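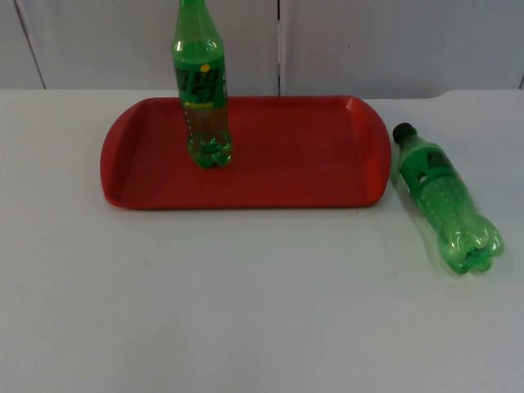 # kurside-tray: read this before you train on it

Hi! I put this set together with Renu Agarwal at Flulov, and I have to own up to a bug in it. The job is simple: green soda bottles go on a red tray, standing up. We kept 208 episodes.

What went wrong is the release. Our "gripper open" flag was written when the command went out, and the fingers lagged behind it (bad hose fitting, my fault, I'd put it on in July). So the log says "released" while the arm is still holding on, and then it drives off and drags the bottle over. Ismael Cavalcanti caught it when his policy kept copying the drag!

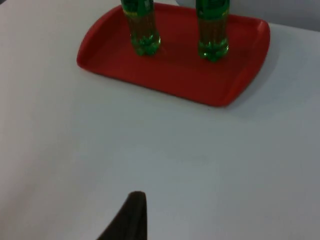

The fitting's been swapped, but the old labels are still the old labels. For now:

- use `finger_pos`, skip `grip_cmd`
- drop anything tagged `late_release`
- don't trust `success` in batch 2, I filled that in from the flag too (ugh)

Fixed labels are in the `relabel` branch, half checked. If you spot a bad one, open an issue and tag me or Renu.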